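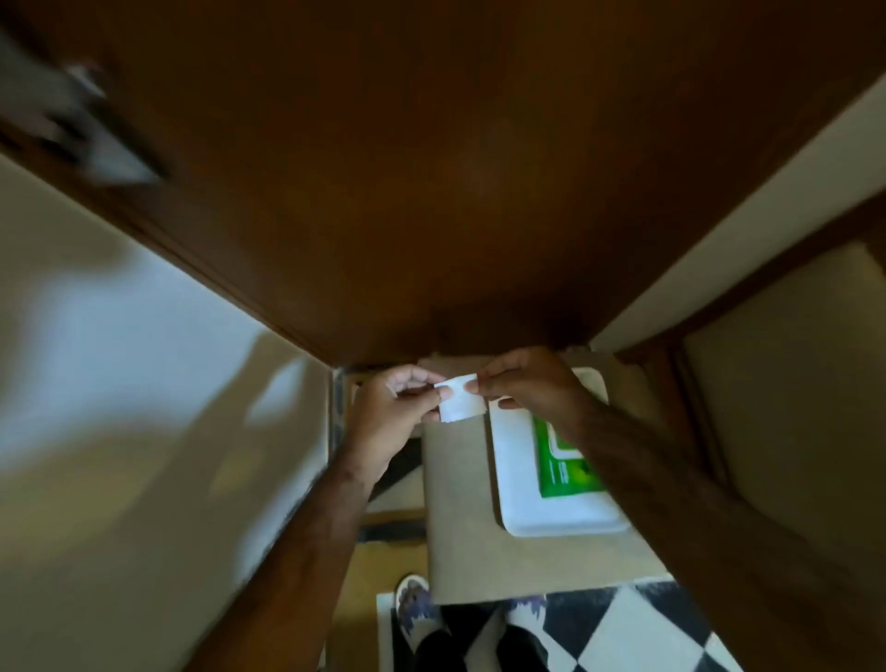

Ticket: Hand labels swap when both hands pinch the same paper square

Product: Ralarico (demonstration recording and replay)
Robot: Molari two-arm bench unit
Site: Lustia, second bench
Opened by: Nabil Boutros
Assigned to: Lorcan Brophy
Opened: Tue 10 December
Status: Closed, with one follow-up
Priority: Normal

Problem as reported

We are teaching the Molari to handle small white paper squares with two hands. The operator does the task by hand, Ralarico tracks both hands from the head camera, and the robot replays the result. Picking up the square works. Moving it in front of the body works. The trouble starts when the fingertips of both hands are on the paper at once.

At that point the replay does one of two things. Either the right gripper opens while the left is still pulling, and the square drops, or both arms stop with "target crossed midline" and the run has to be reset by hand. The first one is more common.

We have 457 hand demonstrations of this task. The ones I checked look fine when you watch the video. The fault only shows up in the replay.

What we tried before opening this

Restarted Ralarico and the arm controllers. No change.
Re-ran the camera calibration with the printed board. It passed. No change.
Slowed replay to half speed. The gripper still opens, just later.
Swapped the gripper pads for the softer set. The square slips less on pickup. No change at the two-hand step.
Recorded 12 new demonstrations with the operator keeping the hands a little further apart. Better, but this isn't how people do the job and I'd like not to train everyone to do it that way.

Log

Entry 1, Lorcan
Please export one bad demonstration with the tracking overlay switched on, and send the replay log for the same one. Don't trim either of them. Also tell me which software build is on the recording computer and which is on the robot. They are updated separately.

Entry 2, Nabil
Both uploaded. The recording computer was one build behind the robot. I have left it alone until you say otherwise.

Entry 3, Lorcan
Leave it for now, I want to see the fault on the same setup.

I went through the overlay. Tracking is good up to the pinch. The left hand comes in low and the right comes in from the other side, so at the moment they meet the tracker has two sets of fingertips in nearly the same place and a thumb hidden behind the paper. It then swaps the labels. Left becomes right for a short stretch and then goes back. In the file you sent, the swap starts at frame 2,097 and is over before the hands come apart.

The replay takes the labels as given. When the labels swap, the right arm is told to take the left hand's position and the left hand's grip value. If the positions are close enough it lets that through and only the grip changes, so the gripper opens. If they are too far apart you get the midline stop. So both of your symptoms come from the same fault.

Entry 4, Nabil
That matches what I see. Would the background have anything to do with it? We record in more than one place and the surfaces are dark in some and light in others.

Entry 5, Lorcan
It can, but I don't think it is the main cause here. Dark surfaces behind the hands are usually fine. White paper over a white tray is harder, as the edge of the square disappears and the object tracker has less to hold on to. Try a plain tan sheet under the work if you aren't using one already, and keep the tray low in the view. That helps the object track. It won't stop the hands from swapping.

Entry 6, Lorcan
Ran the label check over your full set. It flags 132 demonstrations with at least one swap. All of the swaps I opened are at the pinch. None were during pickup.

Steps to try, in this order:

1. Back up the demonstration folder.
2. Update the recording computer to the same build as the robot.
3. In Ralarico, open Tracking, then Hands, and turn on "Keep wrist identity." It's off by default.
4. Reprocess the flagged files only. There is no need to record them again.
5. Run the label check on the reprocessed files before you train.

The wrist setting follows each forearm from the side it entered the view and does not let the fingertips change the label. It needs to see some forearm. If the operator's sleeves are loose and bunch up over the wrist, it falls back to the old method without a warning.

Entry 7, Nabil
Step 2 failed the first time. The updater said the disk was full. The old overlay videos were taking up the space, so I moved them to the Sleiman drive and ran it again. Done now. Reprocessing tonight.

Entry 8, Nabil
Reprocessed. The label check now flags a handful, all from one operator on one afternoon. I watched them and he has long sleeves pulled down over his hands. I have taken those out of the set and he will record them again with the sleeves rolled up.

Trained on the rest and ran the replay on the bench. The right gripper stays closed through the pull. No midline stops so far. There is still a small sideways tug when the second hand takes hold, and the square bends a bit, but it stays in the grippers.

Entry 9, Lorcan
The tug is separate. Hand tracking gives us position and how far the fingers are open. It gives us nothing on how hard the person is pulling, so the robot closes to the same force every time. For that part I would record a short set by remote control, using the leader arms, and mix it with the hand demonstrations. Start at the moment the second gripper touches the paper and stop when the pull is finished. You don't need the pickup again.

Set the grip limit to low on both sides before you start. The leader arms don't push back much and it is easy to squeeze too hard without feeling it.

Entry 10, Nabil
Leader arms are booked by the other bench until February. Happy to close this one and open a new ticket for the tug when we have them.

Entry 11, Lorcan
Closing. I have asked for "Keep wrist identity" to be on by default for two-hand tasks, and for a message when it falls back. That request is linked to this ticket and stays open.

Resolution

Cause: left and right hand labels swapped in tracking while both hands held the same small object.
Fix: matching builds, "Keep wrist identity" on, flagged demonstrations reprocessed.
Follow-up: fallback warning in Ralarico, assigned to Lorcan Brophy.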